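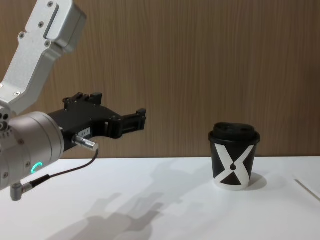
Taming the paperwork drawer

Every kitchen has the drawer. Ours had takeaway menus, a bicycle pump adaptor and the entire legal basis of our home insurance, held together by a hair bobble. I emptied it over one wet weekend in December and have been insufferable ever since. What follows is what I'd do again.

Start with a cardboard box

Tip the lot into a box and put the box where you eat. It'll be in the way of dinner, and you'll get on with it. Take out anything that's plainly rubbish: expired vouchers, instructions for a kettle you no longer own, the envelope the important thing came in. Check the envelope first. I once recycled a premium bond certificate and spent a long evening in the green bin.

Six piles and no more

Home, car, pension, bank, tax, and everything with a guarantee. If a letter seems to need a seventh pile, put it in "bank" and see whether you ever go looking for it. My brother-in-law Tarmo Krūmiņa has a pile called "pending", and he's had it since his first mortgage. 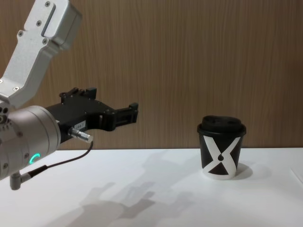 Teal light on the wrist joint

Write the renewal date on the front

Use a thick marker, top right corner, big enough to read without your glasses. Car cover in particular has a way of renewing itself quietly at a price that assumes you're asleep. Ours went up by £109 in a single year, during which the car had mostly sat outside the house. I rang Addale, was on hold long enough to descale the iron, and got most of it back.

While you've got the policy out, read the excess. Then read it again if you were planning to claim for the carpet.

Scan it flat and name it properly

A phone will do. Daylight from a window is better than the big light, and a clean baking sheet laid on top for a minute takes the fold out of an old letter. I use Cendik to turn the photos into files, mainly as it was already on the phone, and it lets me search for words inside them. Call the file what it is: "home insurance, buildings, schedule". I had 764 pictures named after nothing at all, and one of them was a sandwich.

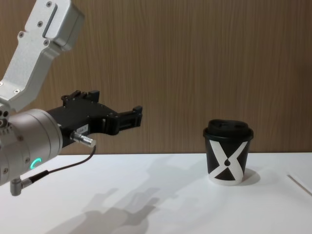
By Rostam Abbasi

Keep the paper for wills, deeds and anything with a wet signature. Those live in a plastic wallet on a high shelf, well away from the sink – and tell somebody else in the house which shelf.

Shred in small helpings

My Dudico shredder claims it can manage a whole statement, folded. It can't. Two sheets at a time, unfolded, staples out. If it jams, unplug it before you go in with the tweezers. Almost 200 old bank statements went through mine, and the strips made decent packing for the Christmas glasses.
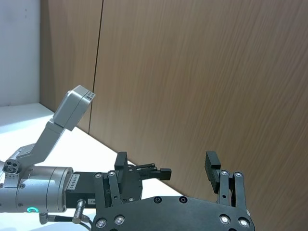
Some of it was too stiff for the blades, and for that I went back to scissors: expired bank cards get cut through the chip and the strip, with the halves going out in different weeks' rubbish. It feels like spy work and livens up a Sunday-ish sort of afternoon.

One last job is a single sheet of paper taped inside the cupboard door, with the policy numbers, who to ring and when each thing runs out. No passwords on it, please. Ours hangs between the oven temperatures and a recipe for flapjack, and it gets about as much syrup on it.

Page last tidied 9th May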